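# Van hire at Cummont: common questions

**Who can drive one of your vans?**

Anyone aged 25 or over with a full licence held for at least 3 years. Extra drivers can be added at the desk, but they must be there in person with their licence. Drivers with more than six points should ring first and ask for Deisy Villca.

**What size of van do I need?**

The small van takes a washing machine and a few boxes. The medium one suits a one-bedroom flat. The long-wheelbase van will move most two-bedroom homes in two trips — it is also the one people most often find hard to park, so check your street before you book.

**Do you charge for mileage?**

Each day's hire includes 300 miles. After that it is 13p a mile, added to your final bill. Unused miles carry over to the next day of the same hire, but not to a later booking.
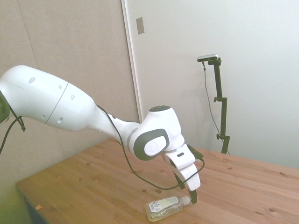 **Can I tow with a hire van?**

Only with the medium van, and only if you ask when booking. We have two with tow bars, both kept at the Loton branch. You need to bring your own number plate for the trailer.

**What about fuel?**

All our vans are diesel apart from the electric ones at Echeverri Road. Diesel vans go out full and should come back full. Electric vans go out charged to at least 80 per cent and can come back at any level over 27 per cent.

**Can I return the van after you close?**

Yes, at Loton only. Park in a marked bay, lock the van and put the keys through the steel flap by the office door. You remain responsible for it until we open at 8am.

**What happens if I damage it?**

Tell us as soon as you can and take photos if it is safe. The standard excess is shown on your agreement. Tyres, glass and roof damage are not covered unless you have taken the extra cover.

**How do I book for a business?**

Orlando Paucar looks after trade accounts. New accounts take a few working days to set up, longer in March when the plates change.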